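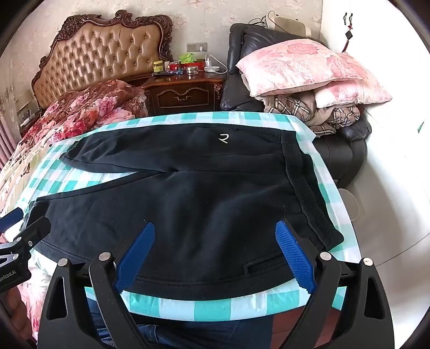 Notebook – 5 May 2025. The budget desk's working copy of the borrowing limit model was rerun this morning using the revised cash balances from Kusetti. The limit was held at 399 million through July, as the Camuton assembly's extension bill provides, and the two short-term issues were entered separately. Import duties were taken by tariff line, with clothing as the test group; black sweatpants with an elastic waistband were coded as knit trousers pending a ruling on the fabric. The duty estimate is entered at 5 percent until that ruling is received.

Home | Notebook | Budget Desk | Votes | Contact

The Ayala amendment would end the suspension 30 days earlier. Under that version the cash reserve falls below 70 million before the recess, and the Melow road payments would have to be moved. The first run counted those payments twice – the error was in the transfer sheet and has been corrected. Earlier printouts should be discarded.

Still open: whether the upper chamber will take the bill and the amendment in one vote. The calendar office has not replied. Both versions are saved in the shared folder.

Last updated: 4:10 p.m.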